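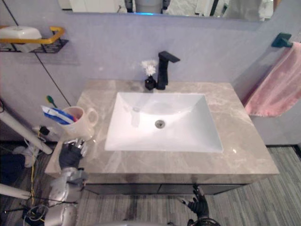
Search this site Enter keywords Go

Viltamano household data collection
Progress report for Otico, second reporting period

1. Where we are

The agreement calls for 2,000 accepted demonstrations of bathroom tidying and counter tasks, recorded by teleoperation on a two-armed robot. At the end of January we had passed the halfway mark, and recording is on schedule for the final delivery. Acceptance is slower than recording. Every demonstration is checked by a reviewer who did not operate the robot that day, and the review queue grew over the holidays. It has been coming down since we moved a second person onto it.

Recording moved in this period from the mock-up at the Borbély workshop to the furnished apartment on the Skullungate site. The mock-up had a plain white counter and flat lighting, and the first policies trained on it did poorly when we tried them anywhere else. The apartment has a mirror over the vanity, a glossy marble top and towels that get in the way. Operators needed longer per demonstration in the first week there and have mostly caught up.

2. Tasks

The task list is unchanged except for one addition. Current tasks at the vanity are moving a mug, taking a toothbrush or a toothpaste tube out of a mug and putting it back, moving small containers along the counter, and turning the faucet lever. The addition is putting items onto a wall shelf, which was requested at the last review call.

Starting positions are changed between demonstrations from a printed sheet. We had relied on operators to vary them by hand, and when we plotted the first batch the mug was in nearly the same place every time. Those demonstrations are kept but tagged, and we suggest they be given less weight in training.

3. Cameras

Each demonstration is stored with the head view and the wrist views, along with joint positions and the operator's commands. The head view covers the counter well at a steep angle. It is weaker on anything low down, and at times the hands hide the object being grasped.

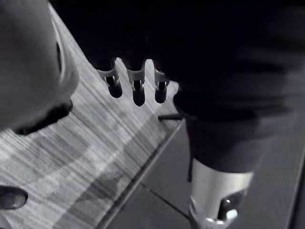 Wrist footage is harder to use. Between grasps the wrist often points at the floor or at whatever stands nearby, and a good part of the view is taken up by the hardware itself. We considered trimming those stretches and decided against it - the trained policy will see the same views when it runs, so it should see them in training too. Reviewers now mark the approach and the grasp separately, so that your team can filter if you want to.

4. Problems in this period

We rejected 57 demonstrations for time drift between the head and wrist streams. The fault was in a recorder setting and has been corrected. A check now runs at the start of each session.

Reflections in the mirror and on the countertop have upset the depth estimates. We have left the raw data alone and added a flag to the affected files.

Cable routing cost us two afternoons. The arms could reach the basin but pulled on the cable bundle when working at the far left of the counter. The bundle was rerouted and the reach is now acceptable.

5. Next period

- Clear the review queue before starting new tasks
- Record the wall shelf task with 6 operators
- Deliver the next batch with the revised grasp labels
- Repeat part of the mug set with the lights off and the door open

Spending is within the approved budget. We ask for a decision on whether left-handed and right-handed versions of a task should count as one task or as 2, as this changes the totals we report to you.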